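Small Machine, Hard Water: Keeping a Capsule Brewer in Working Order

By Catríona Lenihan

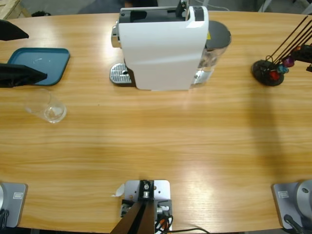
Capsule machines are sold on convenience, and most owners take that to include cleaning. Malachy Cronin, who runs the repair bench at Scanlon, sees the result. Of the 178 brewers logged there up to May, 33 needed a new pump. Most of the others needed descaling and nothing else.

Scale forms wherever hard water is heated. In a small brewer it narrows the passages between tank and spout, and the pump works harder to move the same volume. The first sign is a slower pour. The second is a cooler cup.

Cronin's routine starts at the tank. Lift it off, empty it, and wash the lid separately - the underside holds moisture and grows a film. A clear tank makes the check easy, as deposits show up as a cloudy line at the usual fill level.

Next is the lever. Coffee oils collect where the capsule is pierced, and a stiff lever is more often dirty than worn. Cronin uses a damp cotton swab and no lubricant. The drip tray and its slotted grille go into warm soapy water for 15 minutes. Grilles should be dried upright.

For descaling, he fills a tank with solution mixed to the maker's ratio, runs half of it through, lets the machine stand, and runs the remainder. Two tanks of fresh water follow. A plain drinking glass under the spout is better than a mug for this, as flakes are visible against clear walls. When the glass shows none, the job is finished.

Placement matters too. Teresa Olszewski, who fits kitchens in Vunadden, leaves 80 millimeters behind any machine with a rear tank so that it can be lifted without dragging the body forward. On wood she also recommends a flat tray with a raised rim nearby for wet parts. Standing water marks an oiled surface overnight, and sanding out the ring takes longer than a year's worth of descaling.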